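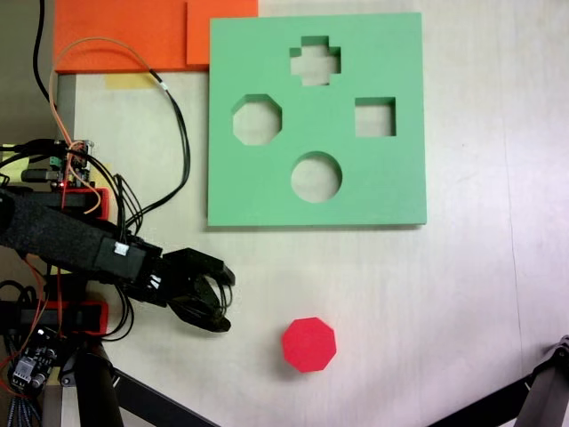
Green foam shape board and red octagonal block on a tabletop.

Budell Completes Lighting and Metering Retrofit at Skilemness Office Park

28 Sep 2022 — Budell, a property management company, has completed an energy retrofit of the common areas at Skilemness, a multi-tenant office park in its managed portfolio. The work covered lighting, lighting controls and electrical submetering in both buildings on the site.

A total of 2480 fluorescent fixtures in corridors, stairwells, lobbies and the parking structure were replaced with LED units. The new fixtures are dimmable and are grouped into zones, each with its own occupancy sensor. Corridor zones drop to a reduced output when no movement is detected and return to full output on entry. Stairwells and marked exit routes stay at the light level required by code at all times.

Electrical work was carried out by Polat under a fixed-price contract. Installation took six months and was scheduled outside normal business hours so that tenants could remain in their suites. Removed lamps were packed on site and sent to a licensed recycler for mercury recovery. Ballasts were sorted separately, and metal housings went to scrap.

The second part of the project was the installation of submeters on each floor. Until now, electricity at Skilemness was recorded at the building level only, and common-area use could not be separated from tenant use. The submeters report at 15-minute intervals to Juvine, the energy monitoring platform Budell uses at its other managed sites. Tenants will be given read-only access to the data for their own floors.

"Building-level bills tell us what was used in a month, and very little about where or when," said Žydrūnas Tamošiūnaitė, director of building operations at Budell. "With floor-level readings we can look at overnight load directly. On most sites that is where we start, usually with ventilation schedules that no longer match the hours people work."

Commissioning included a check of every sensor zone against the drawings, followed by a two-week observation period. Time delays in the parking structure were lengthened after testing, and several corridor sensors were moved to avoid triggering from elevator doors. The final settings are recorded in the site operating manual.

"The existing wiring was in better condition than the survey suggested, so most circuits could be reused," said Andor Jakab, project manager at Polat. "The parking structure was the exception — the conduit on the lower level had to be replaced before the new controls could be connected."

Budell will compare metered use with the weather-adjusted baseline once a full year of data is available and will report the results to the owner and tenants. No savings figure is being published before then. Lighting inside tenant suites was not part of the project, but tenants planning their own fit-outs may request the fixture and control specifications from the management office.

About Budell
Budell manages office and light industrial property on behalf of private and institutional owners. Its services include building operations, leasing administration, capital planning and energy reporting.

Media inquiries may be directed to the Budell communications office.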